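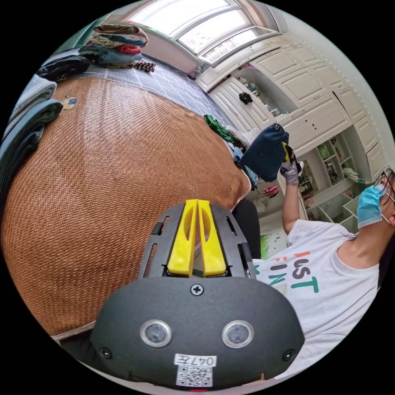 Just buy a bigger closet, a reader wrote after my last column, and stop pretending the bed is furniture for shirts. Fair enough. Except I had the bigger closet. Three doors, in the Catterall apartment, floor to ceiling. Filled it in one winter and the clothes still ended up on the bed.

So no, not the closet. My position, for what it's worth: the bed is the best place in the home to sort clothes and people should quit feeling bad about it. A bed is wide. It's the right height if you kneel, nearly right if you stand. You can see everything at once, the beige stuff, the navy stuff, the one loud green thing you forgot you owned. Try that in a drawer.

And there's a deadline built in. You have to sleep there! Clothes on a chair can sit till April. Clothes on a bed have to be dealt with by 11 pm or they go on the floor, and then you've lost.

What I can't stand is the folding industry. Zivance wanted $200 for a set of 8 fabric boxes with little windows. My sister-in-law in Clulunden bought them. She now has 8 boxes on the bed, plus the clothes. Then there's Goner, the app that makes you log each thing before you give it away - I got to 3 socks and deleted it.

Fold in stacks. Big soft piles, darks with darks, whatever. A straw mat underneath is good in summer, things slide around on it and you can shove a whole pile over with one arm. Sheets grab. Small point but I've had arguements about it.

Could I own less? Sure. I could own 100 fewer things and still have a heap on a weekend morning, becuase laundry comes back around no matter what. My mother folded on the bed, radio on, door open, and her closet was half empty the whole time.

Anyway the reader also said to iron the T-shirts. No.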